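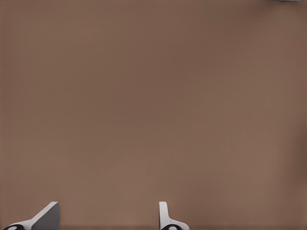 I went to my first winter band concert in the park in a parka, ski socks and a hat my brother-in-law left at our house, and I have been a pest on the subject ever since. We should have free outdoor events in this town all year long. Music, movies, dancing, the whole summer lineup, only with soup!

I know how that sounds with the sidewalks the way they are this morning. Stay with me.

Every June the parks department puts out its season booklet, and every June I tape it to the refrigerator and circle things until the pen gives out. The Thursday concerts at Allex Park, the puppet shows, the movie nights where the sound is always a little behind the picture. I love all of it. Then September comes, the portable stage goes into storage, and for eight months the parks belong to dog walkers and the very determined joggers. The paths still get plowed. The lights on the Sakoseck Green still come on at dusk. We pay for those parks twelve months a year and program them for three.

The one exception is the lantern night, and if you haven't been, please go next time. It started when Domnica Avram, who used to run the summer dance classes, asked for a permit to do one evening of folk dancing on the Green in the cold. She figured on maybe 20 people. The line for cider went past the bike racks. You have not lived until you've seen a retired bus driver in snow pants lead a circle dance with a toddler on his shoulders, and people who swore they were only stopping for a minute were still there when the lights went off. I got home with no feeling in my toes and couldn't stop talking.

What struck me most was who came. Summer concerts draw families with blankets and folding chairs, and the good spots go early to people who can get there at four in the afternoon. Lantern night drew everybody, teenagers included, and a lot of older neighbors I never see out after Thanksgiving. A standing crowd mixes. You shuffle around to stay warm, you bump into someone, you talk. I met Lama Mahasneh that way, and it came out that we'd lived two streets apart for years (she has the yellow house with the enormous rosemary bush). We've been to every library concert together since. 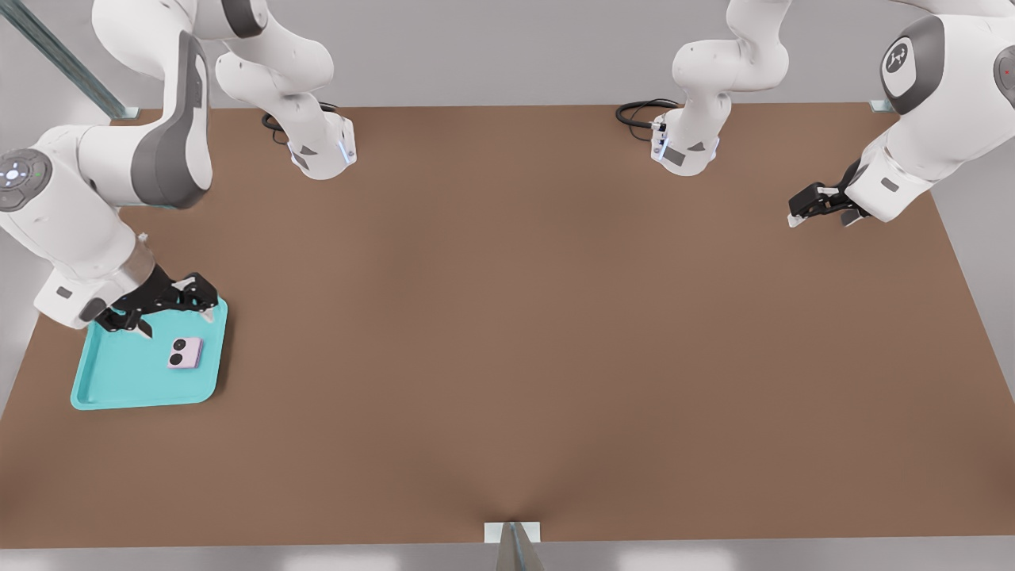 So what would a real winter season take? Less than you'd think. I asked Jitendra Chaudhary, who books the acts for summer, and he told me the musicians are easier to get in January than in July. Brass players worry about their valves and string players flatly refuse, and fair enough, nobody should take a cello out in that. But drummers will come. Choirs will come, and a choir in the cold, with all that breath going up under the lights, is one of the best things I've ever stood in front of. Storytellers, fire jugglers, the high school steel band if you let them wear gloves with the fingertips cut off. He had a whole list going before I finished my coffee.

Money is the fair objection, and I don't want to wave it away. Heaters cost something, and so does having a crew on overtime. But we could trim two nights from the end of August, when half the town is at the lake anyway and I have personally watched a very good salsa band play to 40 people and a goose. Move those two nights to January and February. Try it for a single year. If it flops I will write another column saying so, and Pascal Millet, who has disagreed with me in these pages about the skate park, the farmers market and the proper length of a parade, may pick the headline.

His worry, when I ran this past him, was the weather. What if it's too cold? Well, then we cancel, the same as we do for thunderstorms, and I seem to remember last July's opening night ending with the whole audience packed under the Ajayi Pavilion wringing out their socks. People had a wonderful time. They still bring it up. A bit of weather gives a crowd something in common.

And I do think we need it more now than in summer. In July you run into your neighbors without trying. They're on the porch, they're at the pool, they're yelling at a sprinkler. In January I can go a week seeing only the tops of hats going from car to door. An hour of music and a paper cup of something hot, a short walk from home, would do this town a world of good.

The parks board takes comments on the new budget through the end of the month, and you can drop a note at the front desk of the Juten Center if you'd like to write by hand. Mine is already in. It runs to three pages, and I've asked for the steel band by name.

Irina Pîrvu

Dec 22, 2025

50 shares
20 comments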